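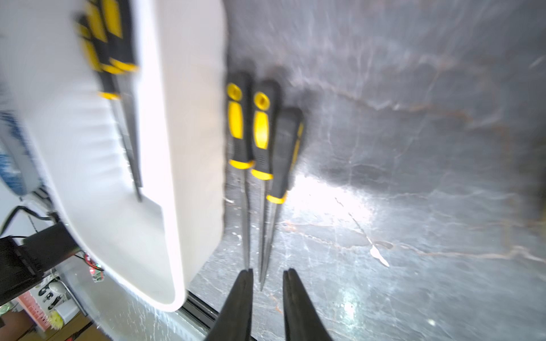
Three needle files with black and yellow handles.

Thread on Tropical Storm Haruna and the Brundier River. June 29, 2021

1/ Haruna came ashore overnight and is now a slow rainmaker. Wind is mostly done for us. Water is the problem through tomorrow.

2/ The gauge at Grellum bridge is up 5 feet since midnight and still climbing. Minor flood stage is 14. The last forecast has it crossing that before supper.

3/ Route 201 is closed between the feed store and the bridge. The detour goes over the hill and is slow. Trucks are being sent back to the interstate.
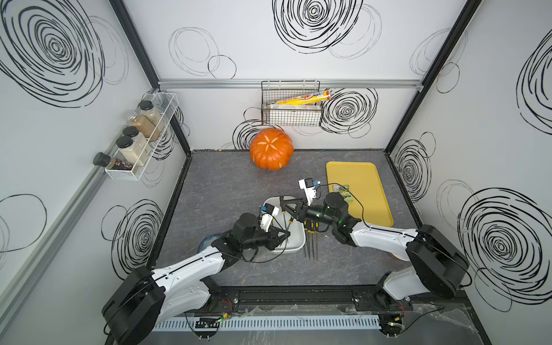

4/ Low streets on the east side of Grellum are under a voluntary evacuation. That means you can stay, but if the water comes up at night it may be a while before a boat gets to you. I'd go now.

5/ The shelter is the high school gym. Side entrance, by the tennis courts. Pets are fine if they're in a carrier. Bring your own bedding and any medicine you take.

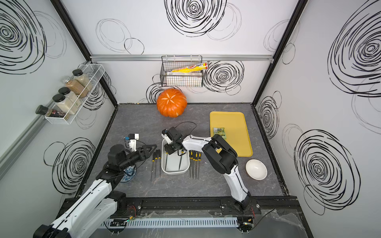

They have cots but ran short last time, so a sleeping pad helps. Coffee is on. Showers are not working yet.

6/ Power: up to 40 homes out along Plalidari Road. Crews won't go in until the creek drops below the culvert. Don't run a generator in the garage, even with the door open.

7/ People are asking if this is the December flood again. The ground was already soaked in December and the river started high. This time it started low.

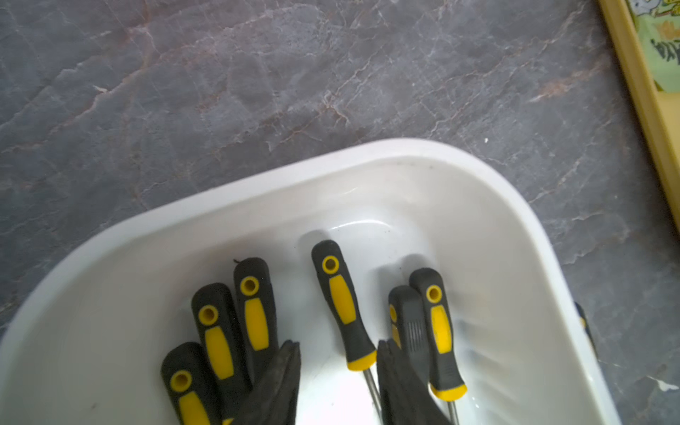
The rain is falling faster, though, and the small creeks don't care what the river was doing last week. Plalidari Creek went over its banks in under an hour this morning.

8/ Next river forecast is due after dark. I'll post the number when I have it and then I'm going to bed.

Comments

marshgrass: Is the lower boat ramp closed too?

east_side_renter: We left at noon. Water was at the curb.

tw_hollow: Detour is backed up past the church, go the long way.

More recent posts
Where to get sandbags in Grellum
How to read the Brundier gauge
Haruna rain totals so far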